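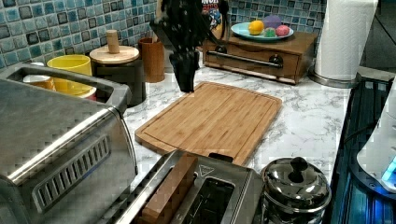 Fig. 4. Worktop with cutting board, canister and toaster oven.

Guides > Kitchen > Flollholm worktop set > Section 4: Laying out the counter

Print this page | E-mail this page

4. Laying out the counter

Now the fun part! Your Flollholm set is unpacked and it's time to give everything a home. Take your time over this, and do move things about until the counter feels like yours.

1. Wipe the worktop and let it dry.
2. Put the toaster oven down first. It's the bulkiest thing you own up here, and everything else fits round it. Leave 30 cm clear above the top.
3. Line up canisters and the utensil cup along the tiles, tallest lids where you can grab them (the knobs are lovely to hold).
4. Lay the bamboo board in the open space, groove side up. A slight diagonal is fine, and quite a few of us prefer it!
5. Stand the drawer cabinet to one side with its handle facing you. A plate of fruit looks great on top.

CAUTION: The toaster oven draws 2,000 W. Don't run it and a kettle from one extension lead, which together can pass 3,000 W.
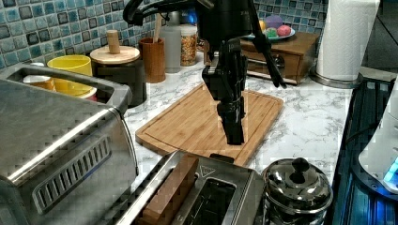
Toasters are best placed last, once you know where your hands naturally go. Christos Kokkinos, who drew up the layouts for this guide, likes the two-slot model right in front of the board, so a slice can go from slot to bamboo in one move. Check that the lever is free to travel all the way down.

6. Plug in the toaster and run it empty on setting 2, with a window open.
7. Clear anything off the toaster oven, trays and bowls included, before you switch it on.

NOTE: Oil the board in June and again before winter. It comes up beautifully.

Next: Section 5, Filling the canisters

Shares: 30 | Comments: 2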